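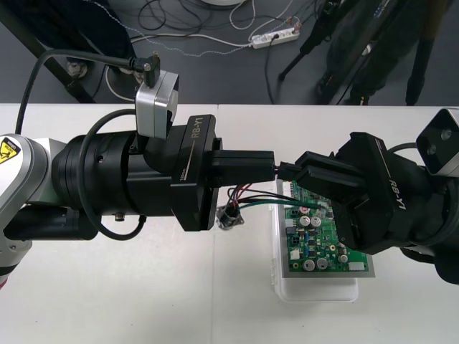

# Small connectors, thin wires and a calm workbench

I love this kind of job! A green circuit board, a little black plug, a few skinny wires in red, black, blue and green, and a whole evening to get it right. Most of the boards that cross my bench come out of ordinary household stuff (a fan, a kitchen scale, a bathroom heater), and so often the board turns out fine and the trouble is a plug that has worked itself half out of its socket.

These are the habits I've picked up over the years. Take the ones you like.

## Before you touch a plug

- Unplug the appliance from the wall. If it runs on batteries, take them out and put them in another room so you aren't tempted. Leave microwaves, old tube TVs and anything with big power capacitors to a repair shop – those can hurt you long after they're unplugged.
- Work on something pale and plain. A white tabletop is wonderful for this, as a black screw shows up right away and so does a snipped end of wire.
- Touch a bare metal water pipe or put on a grounding strap before you pick up the board, especially in winter when you're wearing a sweater.
- Take a photo of every plug with its wires in place. Then take one more from the other side. I have 700 of these on my phone and I regret none of them!

## Getting a connector out

Never pull on the wires. I know everybody says it, and I still catch myself doing it when I'm in a hurry. Thin wires come out of their crimps very easily, and then you have a much longer evening ahead of you.

1. Look for a latch. Many small plugs have a little tab on one side that has to be pressed or lifted first.
2. Hold the plug by its body, on both sides, and steady the board with your other hand.
3. Rock it gently from end to end. A millimeter on the left, a millimeter on the right, and up it comes.
4. If it won't move, stop and look again with a good light. Sometimes there's a dab of glue left over from the factory. A wooden toothpick and some patience will usually get it off, and it's oddly satisfying when it lets go in one piece.

Annelies Van Hecke taught me to use plastic tweezers for the really tiny ones, and I've never gone back. Metal ones slip and scratch.

## Putting it back in

Line it up dry first, with no pressure at all. The plug should sit square over the socket (the white header on a lot of boards has a slot or a ridge that tells you which way around it goes). If the ridge is on the wrong side, turn the plug. Don't talk yourself into it!

Then press straight down on the body of the plug. Some click, some don't. I run a fingernail along the edge afterward to check that it's level.

With several plugs of the same size, I tag each one with a scrap of masking tape before anything comes off. Letters work better for me than numbers, as boards often have numbers printed on them already and I get the two mixed up.

## Keeping the wires tidy

Bundles of thin wire want to go everywhere. A few things that help:

- If there's a small part hanging on the end of the wires, let it rest flat on the table near the board. Don't let it dangle over the edge, where its weight tugs on the plug.
- Follow the colors from one end to the other before you close the case. It takes 2 minutes.
- A loose twist of soft garden tie holds a bundle nicely while you work. Take it off again at the end.
- Keep wires clear of the screw posts. I once put a Grinex fan back together beautifully, all 12 screws, with the blue wire pinched under the lid. Apart it came again!

## Cleaning up the board

A soft, dry paintbrush gets the dust out from between the parts, and I keep one just for this. For sticky spots I use a cotton swab with a little isopropyl alcohol, then leave the board alone until it's completely dry. The cotton likes to snag on sharp solder points, so go slowly and check for fluff afterward.

Screws go in an egg carton, one cup for each layer of the case, and the carton goes on the shelf behind me where my sleeve can't reach it.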